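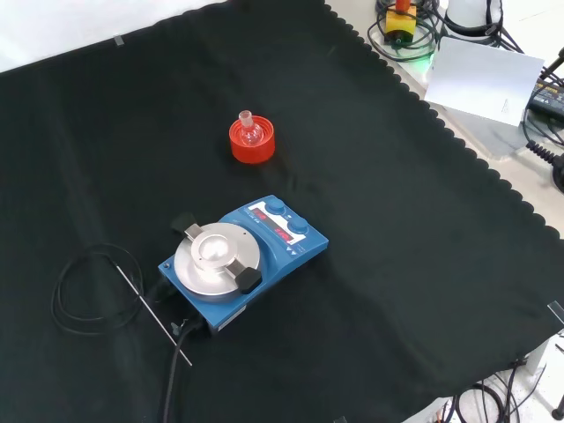

How long should a small flask be left on the stirrer before the first reading is taken? Until two readings in a row agree, taken a couple of minutes apart, and for most of our runs that came later than the written method allows.

### 3.2 Bench layout and heating step

**Figure 3.** Stirrer hotplate with clamp bar across the top plate, temperature probe and coiled lead to one side, round-bottom flask in the orange-red holder. Black cloth under everything.

Layout as in Figure 3 for every run at the Skanley bench. Stirrer set at an angle so the two knobs face whoever is sitting down. Probe laid to the side of it until needed, lead coiled loosely next to it. Flask parked in its holder, away from the plate, and only moved across once the display had settled. The layout was fixed early on by Magdalini Gavalas and we kept to it, mostly becuase moving things between runs had already cost us one batch of readings (see 3.1).

The cloth wants a word. Glass is easier to find on black than on the pale bench top, and a dropped stir bar doesn't roll far. It does creep, though. Pinned at the edge with a clip, re-checked at the start of each session. A bench mat was tried in October and given up — too stiff, would not lie flat under the cable.

Set temperature was 50 °C throughout. Stirring speed 304 rpm, an odd number, left over from the earlier Sarantis work where it was whatever the knob happened to land on. We kept it so the two sets could be compared. Changing it to a rounder figure would have meant repeating the whole of the first series and there was not time.

Flunosine was weighed out seperately and added to the flask while it stood in the holder. Solvent next, then the stir bar, then across to the plate. Order matters a little here. With the solvent in first the powder sat on the surface and stuck to the neck, and scraping it down introduced more error than the weighing did. Funnel helps. A dry funnel helps more.

Probe reading against plate reading: these never matched exactly and we did not expect them to. The plate reports on itself, the probe on what it is dipped in. In the tables that follow, all temperatures are probe temperatures unless marked P. Early notebook pages don't always say which was meant. Those entries were dropped, not guessed at — nearly a third of the first series, unfortunately.

Two operators shared the work, Gavalas and Radek Malý, swapping at the midpoint of each session. No clear difference between them in settling time. Small difference in how the probe was held, Malý tending to go deeper into the liquid, which gives a slightly higher number at the start of a run and the same number by the end. Depth is now marked on the rod with a turn of tape. Should have been done from the start.

Between runs the glassware was rinsed, drained and put back in the holder, neck up. Plate left on but turned down. Leaving it at full setting between runs shortened the wait for the next one but the first readings then overshot, and we spent longer waiting for them to come back than we had saved.

Cable routing was the dullest part of the setup and caused the most trouble. Power lead straight off the front of the bench, probe lead kept to its own side, nothing crossing the plate. At the Pornodport site the bench is narrower and the leads had to run together along the back, so the probe was knocked twice in one afternoon. Both runs are included in Table 4 with a dagger. Leaving them out shifts the mean very little.

Cleaning and weighing records are in the appendix, in the order they were written down. Settling times are taken up in 3.3.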